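Chapter 3
Murals, Permission and the Blank Wall

In the last chapter we looked at work made without anyone's consent. This chapter turns to the commissioned mural, which is usually legal, usually paid for, and often argued over for longer than it took to paint. We will follow one wall through the whole process and return to it in each section.

The wall belongs to the former Stonalard warehouse, a brick building that faces a bus depot. For years its south side carried painted advertising. When the last contract ran out, the owners covered the surface in gray masonry paint and asked for proposals. The winning design came from the painter Marisa Bassi, working with two assistants, Florin Cârstea and Kwan-ho Kong. The wall measures 1202 square feet. The fee was 3000 dollars, paint included, and Bassi has said in interviews that she would not accept those terms again.

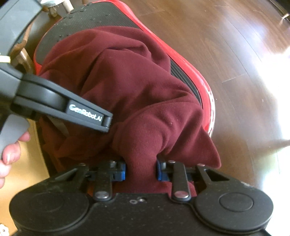
A fee tells us something about how a client sees a mural. The advertisers who had rented the same wall paid by the month and could be asked to leave. A mural is paid for once and is expected to stay up. The Stonalard agreement ran for 30 months, after which the owners could paint over the work without notice. Terms like these are common. Students are often surprised by them, as most people walking past a large painting assume it is permanent.

The agreement also gave the owners approval of the final sketch. Bassi's first version included a line of text taken from the old advertisements, with most of the letters missing. The owners turned it down. They did not object to the words themselves – they were worried that a former tenant would. 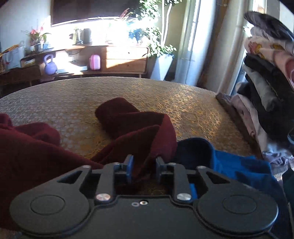 Critics split over the result. Kamlesh Yadav called it a handsome cover for a building that was about to be sold. Arturo Colombo, writing on 10/04/2021, took the opposite view and argued that people waiting for a bus had been given something to look at that asked nothing of them. Both writers agreed that the wall had changed the street. They differed on who the change was for, and this question runs through the rest of the chapter.

As you read, keep a wall from your own neighborhood in mind. Find out who owns it and what was on it before. You will need this for the written work in the final section.

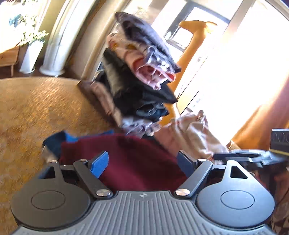
3.1 Who Owns a Painted Wall?

Three separate claims can attach to a mural: the building, the paint on it, and the design.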